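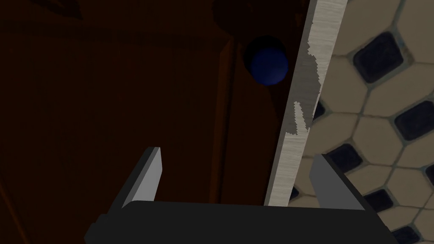
Should I refinish my old cabinets or replace them?

Depends on what they're made of and whether the boxes are still square. If the doors close without a fight and the shelves don't sag, refinishing is usually the cheaper route by a wide margin. If the boxes are swollen at the bottom from an old leak, paint won't help and anybody who says it will is selling paint.

Larier > Kitchen Advice > Cabinet Refinishing FAQ

We use cookies to remember your preferences and measure visits. Accept all | Manage settings

I've seen "one-day cabinet makeovers" advertised. Are they real?

The day is real. What you get at the end of it is another matter. Degreasing, sanding, priming and two finish coats do not fit into eight hours unless somebody skips the waiting. Ask which step gets shortened. If the answer is "our special formula," ask how long before you can wipe the doors down with a damp cloth. We've heard two weeks from one outfit and "right away" from another, and both were using the same kind of water-based enamel.

Do I really have to sand?

Most of the time. Cans that say "no sanding required" tend to say something else on the back, in smaller type, about glossy surfaces. A light scuff with 220 grit takes a few minutes a door and costs next to nothing. You are not trying to get back to bare wood, only to knock the shine off.

Liquid deglosser is fine for carved edges where paper won't reach. I wouldn't trust it on its own around a stove, where there can be years of cooking grease under the shine.

What about those all-in-one kits?

The two we get asked about most are Cluveo and Wornum. Both put cleaner, base coat and topcoat in one box. Cluveo's is easier to brush. Wornum's dries harder but shows lap marks if you go back over it, and the instructions barely mention this. Neither covers as many doors as the box claims if you are going from dark to light. Plan on a second box or, better, buy a quart of good primer and stop thinking of it as a kit.

How much does it cost to have a pro do it?

The quotes readers send us are all over the place. The lowest per-door price we've had passed along was $60 and the highest was $245, for what was described as the same work. When we looked closer, the cheap one was brushed in place with the hinges still on, and the expensive one included new hinges nobody had asked for. Get the steps in writing. "Prep and paint" on an estimate can mean anything.

Is spraying better than brushing?

Smoother, yes. Better is harder to say. A sprayed finish that chips is more trouble to touch up than a brushed one, because your patch will stand out. Spraying inside an occupied house also means plastic over everything and a decent respirator, and a rented sprayer takes a good while to clean. If you have a garage and patience, spray the doors out there and brush the face frames. That's how a lot of small shops do it anyway.

Can I change the stain color without stripping?

Darker, sometimes, with a gel stain or a tinted topcoat. Lighter, no. Products that promise to "lift" a dark stain are strippers with a nicer name. Read the safety section before the marketing.

I should say that gel stain over old varnish is basically a thin coat of paint. It can look good. It also wears through first where fingers touch, so put a clear coat over it and expect to redo the trash drawer before anything else.

Do I need new hardware?

Only if you want it. New knobs are the favorite upsell because they're quick to fit and the markup is large. Keep the old ones if they work. If you do switch from pulls to knobs, remember that you have two holes and will need only one, so filling comes before priming. Measure center to center on the old pulls before you order. "Standard size" means little on older cabinets.

How do I know if my doors are solid wood?

Take one off and look at the edge and the back of the drilled hinge holes. End grain that matches the face is a good sign. A brown, fuzzy, even texture is MDF, which takes paint very well and stain not at all. A peeling plastic skin is thermofoil. Pull the loose film off before painting, or leave the job alone.

Is the "lifetime finish" warranty worth anything?

Read what it excludes. Wouter Desmet, who edits these answers, went through the one Lynch hands out with its refinishing jobs and found that it leaves out moisture, heat, impact and "normal household wear." In a kitchen that doesn't leave much. A plain two-year warranty that covers peeling is worth more to you - get the name of whoever honors it, and check they were in business before last January.

How long before I can use the kitchen again?

You can put the doors back when they no longer feel tacky, usually after a day or two in dry weather. Full hardness takes weeks with most water-based paints, whatever the label says about being dry to the touch in an hour. Stick felt bumpers on before closing anything. Go easy on cleaners for the first month, and don't hang wet dish towels over the doors.

Can I send in a question?

Use the contact form and tell us what the cabinets are made of, if you know. We don't recommend individual contractors and we don't take payment for mentioning products.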